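I started reading the Wynne town newsletter from the beginning in November, mostly to find out when the bus to Zedthorpe stopped running. The library has the whole set in gray boxes, and you can take home 6 issues at a time. I read them in the kitchen after supper, once the dishes are in the rack, and I write down anything to do with the bus.

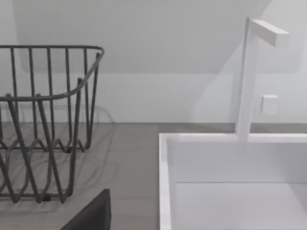
Vol. 24, No. 6

The first issue that helped was a thin one, mostly notices. It gives the full timetable on the back page. The bus left Wynne at 7:10 in the morning, stopped at Gongate and Clondum, and got to Zedthorpe in 42 minutes. The same trip takes me longer than that by car now, with the lights at Gongate.

The issue also prints the number of riders for the year, which was 2,394. I had expected it to be higher. Most of them must have been going to the mill or the high school, as there was only one bus out and one bus back. If you missed the one home you were stuck in Zedthorpe for the night.
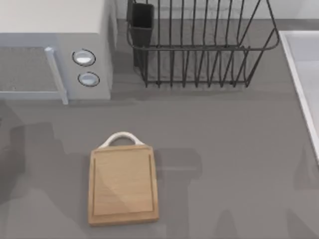
A reader named Clondumite left a comment on my last post to say that the route didn't end all at once. The Clondum stop went first, in the winter, and people walked up to the Gongate road and waited by the feed store instead. The driver would still let you off in Clondum on the way home if you asked.

I hadn't seen that in any of the issues, so I went back and checked. The Clondum stop is missing from the next timetable, with no note about it. There is a letter two issues later complaining about the walk - it runs half a page and gets no answer.
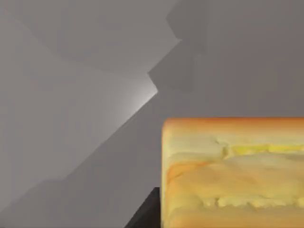 After that the timetable gets smaller each time it's printed. It moves from the back page to the inside, then to a box under the church suppers, and then it's gone. I still don't have the month of the last run. There are two boxes left and one of them has water damage, so I'm starting with the other.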